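Category: Kitchenware > Bowls & Mixing

The Prulley Large Mixing Bowl

We have sold a good many bowls over the years, and I will admit to a soft spot for this one. The Prulley is a proper large stainless steel bowl with a wide mouth and a thin rolled rim, so it's kind to the hands when you carry it full from one end of the kitchen to the other. Gyula Hegyi, who runs our Hutotley shop, has had his at home since we first stocked them, and he makes the Sunday dough in it — and, I'm told, the odd trifle. 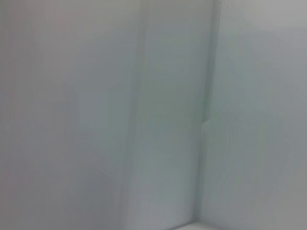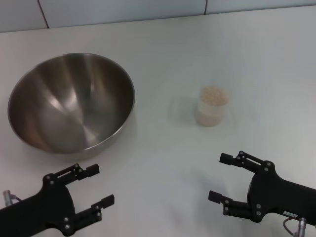 It is a lovely bowl for rinsing rice, if you do that by hand as I do. Tip in your grains, cover them well with cold water, swish and pour away, and do it 2 or 3 times until the water looks clearer. For 400 g you'll have plenty of room to get both hands in without slopping water over the worktop.

Wash it in warm soapy water and dry it with a soft cloth, and please don't go at it with wire wool! Orders placed before the end of March come with a Hamdan tea towel, while we have them.

Last updated: 01/12/2018

Contact us | © Anar Kitchen Supplies | Back to top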